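Chapter 3
Packing and Handing Over the Order

In this chapter
Why the last minute of a sale matters
Choosing a bag, box or tray
The order of packing
Bread, rolls and soft goods
Checking the order at the counter

Key terms: carry-out, crush load, gusset, handover, liner, short order, vent time

A bakery can do everything right from the mixer to the cooling rack and still send a customer home with a flattened bun. Most of the work in a retail bakery is done before the doors open, and most of the training covers that work. Packing is usually learned by watching whoever happens to be on the counter that morning. The result is that two people in the same shop may pack the same order in two different ways.

Parvathi Rao ran the counter at the Bandine bakery in Prosthorpe when the shop began keeping a complaint book. Over one October the shop filled 3,948 carry-out orders and wrote down 148 complaints. Very few were about taste. Customers reported torn bags, missing items, icing stuck to paper and rolls that had gone soft on the drive home. We will return to the Bandine book several times in this chapter, as the entries are short and clear and cover most of the problems a new worker will meet.

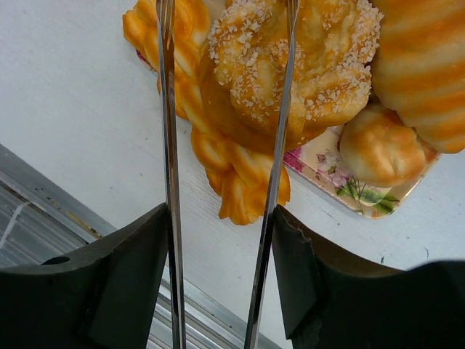 When should bread be bagged after baking?
Once the center of the loaf has cooled to room temperature. A warm loaf gives off steam, the steam collects inside the bag, and the crust turns leathery.

The wait between the oven and the bag is called vent time. It varies with the size and shape of the item. A small roll may be ready while a large pan loaf from the same oven still has a long way to go. Shops that sell warm bread get around the problem with open paper bags, and they tell the customer to leave the top open until they get home.

Paper is the usual choice for crusty goods. It lets some moisture out, it folds flat for storage and it stands up by itself if it has a proper gusset. Its weakness is grease. A buttery item set straight against plain paper will mark it quickly – and a marked bag tears more easily at the same spot. A liner or a small tray keeps the two apart.

3.1 Choosing the Container 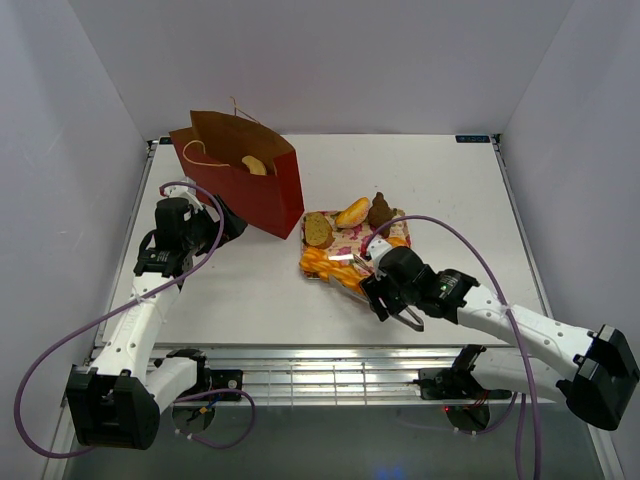
Reading time for this section: 3 minutes

Start with the heaviest item in the order and the softest one. If they can travel together without the first pressing on the second, one container is enough. If they can't, use two. Venkatesh Kurian, who trained counter staff for the Osby shops, taught this as a single question to be asked before a bag is opened.

The pressure that upper items put on lower ones is the crush load. A dense rye loaf laid over cream buns will ruin them in a few minutes. Laid beside them, it does no harm as long as the bag stays upright. Long items such as baguettes go in last and stand against a side of the bag, where they are less likely to tip.

Trays suit mixed orders of small items. The customer can see what is there, and so can the person packing. Items should touch lightly so that they don't slide, with glazed tops kept clear of their neighbors.
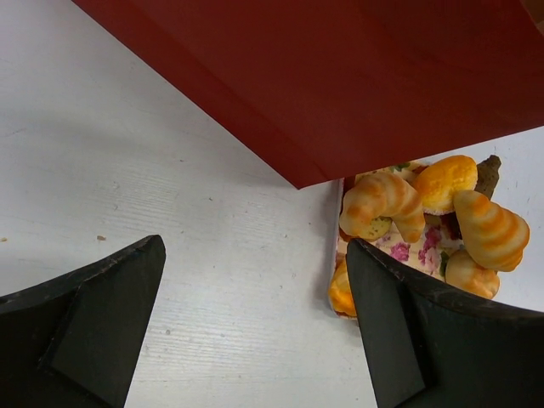

A tray also makes the final check easier, and the check is where the Bandine shop made its first change. Each order was read aloud from the slip before it left the counter, one item at a time, with the customer watching. Short orders had made up the largest group of complaints in the book. Section 3.4 gives the wording the staff used and the form they filled in when an item was missing.

Before going on, find out how carry-out orders are checked in a shop near you. Go at a busy time if you can – Tuesday mornings are usually too quiet to show much.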